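Can a machine wipe the table yet?

We get this question from members more than any other, usually from people who have seen a clip of a robot folding shirts and want to know when they can have one. The short answer for 2025 is no, unless your house is very tidy and you are very patient.

Floors are the solved part. A robot vacuum does a decent job in most homes and has for years. Dishwashers and dryers are machines too, though people forget to count them. What is left over is the handling: picking up a towel, moving the soap tray, wiping where it stood and putting things back.

In December we visited Zurcombe, a small firm that works on grippers for kitchens and laundries. Its current model, the Plusto, uses two flat fingers that open and close on a pair of arms. The firm keeps a list of 35 short chores and tries each one over and over. Rigid things with straight sides go well. A box or a mug is picked up on most tries. Cloth is harder.

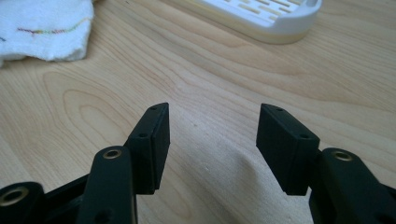 Words: Anežka Bednárik | Feb 1, 2025

A crumpled towel has no fixed shape, so the software has to find an edge before the fingers can do anything useful with it. On a pale wood tabletop, a white towel with a thin line of colored stitching gives it a little to go on. A plain one gives it less. Zurcombe allows 90 seconds for picking up a towel and folding it once. A person needs a few seconds.

Slotted trays cause trouble of another kind. The fingers can take hold of the rim well enough, but a tray full of water has to stay level on the way to the sink, and the arm tends to tip it.

Shop floors are further along. Tasura, which packs bathroom goods, has had an arm loading cartons since last year. The cartons are all one size and arrive in the same spot, and the arm handles 1280 of them in a shift. Returned goods still go to a person, who opens the bag and decides what to do with whatever is inside.

As for price, the Plusto costs $2395 for the gripper alone. You would still need an arm, a computer and someone to set it up. Zurcombe has no home version on sale and would not give us a date for one.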